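Event Marketing and Brand Experiences
Unit 2 handout: Drinks brands and the one-night stunt
Instructor: Edeltraud Leitner

Welcome back! This is my favorite unit, so bring your energy. We're looking at what happens when a drinks company stops buying ad space and throws a party.

Our main case is the Jovine launch at Herkbridge in July. Jovine built a walk-through orchard inside an old tram hall, open from dusk until 2 a.m., with entry by a token hidden under the bottle cap. The figures to have in your notes:

Tokens hidden: 3,329
Tokens claimed: 691
Guests who posted a photo that night: 126

Look at that middle number for a while. Is it a flop, or a healthy crowd for one hall on one night? We'll argue it out in class!

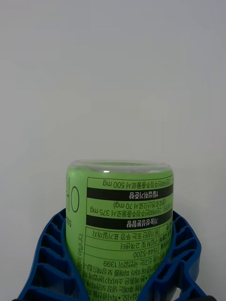

Fig. 1. Green bottle with its clear rounded end pointing up.

Terms for this unit

Golden ticket: a scarce prize that gets you in, hidden in or on the product.
Earned coverage: press and posts the brand didn't pay for.
Dwell time: how long a guest stays. Gion Danzer's chapter on this is short and wonderful, please read all of it.
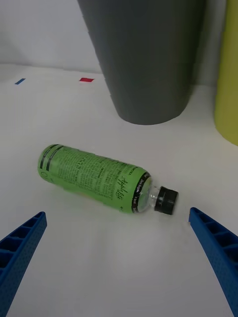 Scarcity works best when people can picture themselves winning. Brigitta Ammann compares Jovine with the Griltside rooftop concerts, where tickets went by postal code and whole streets turned up together (I love this one). Mark the places where you disagree with her.

For next class: draft a one-page plan for a night event in your own town. Include the venue, the hours, the ticket idea and one thing that could go badly wrong.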